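Robotik & Automatisierung | Gespräche | Lesezeit: 4 Minuten

Zwei Arme, zwei Becher und viel Geduld

Wer Shanthi Patwary nach ihrer Arbeit fragt, bekommt erst einmal einen Tee und dann eine sehr lange Antwort, und beides ist es wert. Sie leitet bei Orkik die kleine Gruppe, die an Gomano arbeitet, einem Lernverfahren für zweiarmige Roboter. Die Aufgabe, an der sie es erprobt, klingt zunächst nach Küchendienst: Dosen und kleine Plastikflaschen vom Tisch aufnehmen und nach Sorte in zwei Becher verteilen.

»Meine Mutter hat gefragt, ob ich dafür wirklich studieren musste«, erzählt sie und lacht. »Aber so eine Dose rollt, sie spiegelt, und je nachdem, wie sie liegt, kommt der eine Arm gut heran und der andere überhaupt nicht. Und dann soll sie auch noch durch eine Öffnung, in der vielleicht schon etwas steckt.«

Am Anfang steht bei Gomano das Vormachen. Ein Mensch führt die beiden Arme aus der Ferne, und aufgezeichnet wird, was die Kameras sehen und wie sich die Gelenke bewegen. 2.000 solcher Durchgänge hatte die Gruppe im Mai beisammen, inzwischen sind es 3.000. Den größeren Teil der neuen hat Leandro Gaete beigesteuert, der am liebsten früh am Morgen aufnimmt, wenn im Labor noch Ruhe herrscht.

Besonders am Herzen liegen ihm die Kameras an den Handgelenken. »Von dort aus ist die Welt ziemlich klein«, sagt er. »Zwei blaue Finger, viel weißer Tisch, und am Rand vielleicht noch ein Stück von einem Becher. Wo die Dose liegt, muss das Modell in so einem Moment aus der anderen Ansicht wissen.« 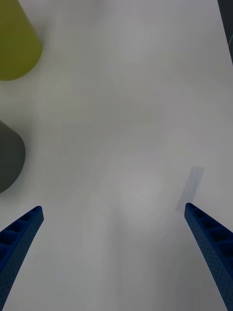
Was das Verfahren anders macht

Viele Ansätze, so erklärt es Patwary, behandeln alle Kamerabilder zu jedem Zeitpunkt gleich. Gomano dagegen lernt, sie zu gewichten: Solange ein Arm noch sucht, zählt vor allem der Überblick von der festen Kamera, und je näher die Finger dem Gegenstand kommen, desto mehr verlässt sich das Modell auf den Blick vom Handgelenk. Der Übergang ist fließend und wird nirgends von Hand festgelegt – darauf ist sie, man merkt es, ein bisschen stolz.

»Wir hatten vorher eine feste Schwelle, und die war furchtbar«, sagt sie. »Der Arm fuhr wunderbar hin, dann kam der Wechsel, und er zuckte, als hätte ihn jemand erschreckt. Leandro hat wochenlang an dieser Zahl gedreht, bis wir uns an einem Dienstag angeschaut und beschlossen haben, dass wir das lassen.« 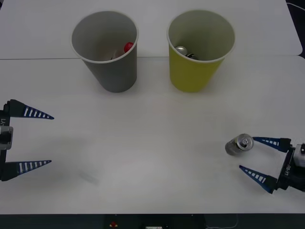 Schwierig bleibt die Frage, welcher der beiden Arme überhaupt zugreifen soll. In der ersten Fassung wollten bei Gegenständen in der Tischmitte gern beide, und dann blieben sie höflich voreinander stehen. Heute schätzt das Modell für jeden Arm ab, wie aussichtsreich der Griff wäre, und der andere wartet. Geprüft wurde das in 162 Testläufen mit Anordnungen, die in den Trainingsdaten nicht vorkamen. Das Zucken ist dabei deutlich seltener geworden, das gegenseitige Warten leider nicht ganz verschwunden.

»Mir ist lieber, wir schreiben das so hinein, wie es ist«, sagt Gaete. Am meisten Kummer machen ihm die Dosen, die beim Zufassen wegrollen. Da fehle es an Beispielen, in denen der Mensch selbst danebengreift und sich korrigiert, und genau solche will er als Nächstes aufnehmen.

Und danach? Patwary möchte das Verfahren auf einem zweiten Aufbau ausprobieren, mit anderem Licht und einem anderen Tisch. Bis dahin wird weiter sortiert, und Tee gibt es auch noch.

Zuletzt in dieser Rubrik
Usar: Greifplanung auf engem Raum
Werkstattbesuch bei Quezada
Vormachen statt Programmieren – eine Einführung

Kommentare

mhk_77: Schöner Text! Wird der Datensatz irgendwann veröffentlicht?

Birte: Das höfliche Stehenbleiben kenne ich von unserer Anlage, wir haben es am Ende mit einer festen Rangfolge gelöst. Nicht elegant, läuft aber.

tonno: Mich würde interessieren, wie es mit durchsichtigen Flaschen aussieht. Bei uns waren die immer schlimmer als die Dosen.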